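Home | News | Reviews | Workshops | Events | Contact

Pledbridge opens its kitchen-task kit to small labs

February 5, 2019

Anyone who has tried to get a robot arm to tidy up after supper knows how quickly the simple jobs stop being simple, and that is more or less the thinking behind Pelero, a new task kit from Pledbridge that went on general offer this week after a long trial that began back in November.

The kit is sold without an arm, so buyers bring their own. What they get is a set of ordinary household pieces, a printed workbook and a library of 48 short exercises, most of them to do with picking a thing up and setting it down where it belongs.

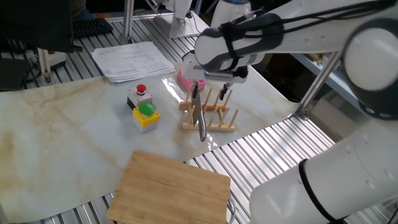 Margus Kuusk, who leads the Pelero project, says the exercises were written with patient people in mind. "We wanted something you could start on after lunch and still be glad you started by dinner," he told us, and he laughed, because his own first run through the workbook took him the better part of two weeks. He is fond of the knife exercises in particular. A blade is thin and the handle is never quite where you would like it — and a rack with upright pegs leaves little room for a sloppy approach.

Pledbridge offers the kit in two versions. The basic one has 39 of the exercises and email help, and the full one adds the remaining set along with three remote sessions with an instructor, which can be saved up and used whenever a lab gets stuck.

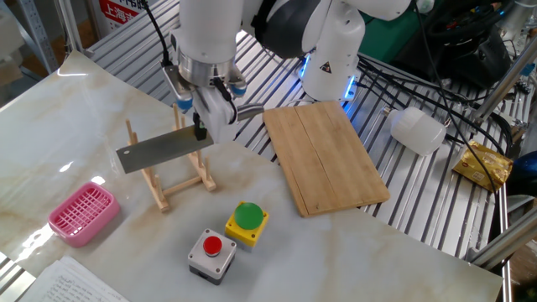 A cleaver held just above the pegs of a wooden dish rack.

We asked Subbarao Nadar, who runs training at Kassab and had the full version on loan through the winter, how it went with his own group. He was kind about it, on the whole. The workbook is friendly and clearly laid out, he said, and his newer people took to it right away, though he would have liked more pages on what to do after a poor grasp and fewer on setting up the table. He also wished the exercises could be done in any order, where the current edition rather firmly walks you from the first to the last.
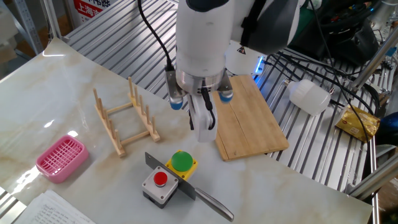 A kitchen knife resting across the two push-button boxes, with the gripper over the table.

Kuusk took the point about the order and says a looser edition is being written now, with a longer chapter on recovering from mistakes. Anyone who buys the kit before then will get the new workbook free of charge, which seems fair to us.

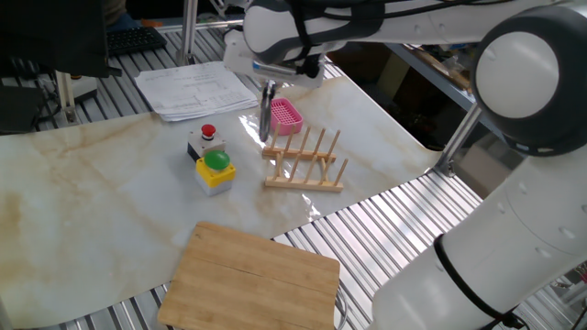
Masell, the distributor, is taking orders for both versions and will also lend a basic kit to schools for up to three weeks at a time, with return shipping included. There is a short waiting list for the loans already — two schools had their names down before the offer was even announced — so it may be worth writing in soon if you have a spring class to plan for.

Related items
Masell adds repair desk for older grippers
Kassab training days: what to bring
Choosing a first arm for a shared classroom
Reader letters: our favorite bench clamps

Last updated: this page was revised to add details of the school loans.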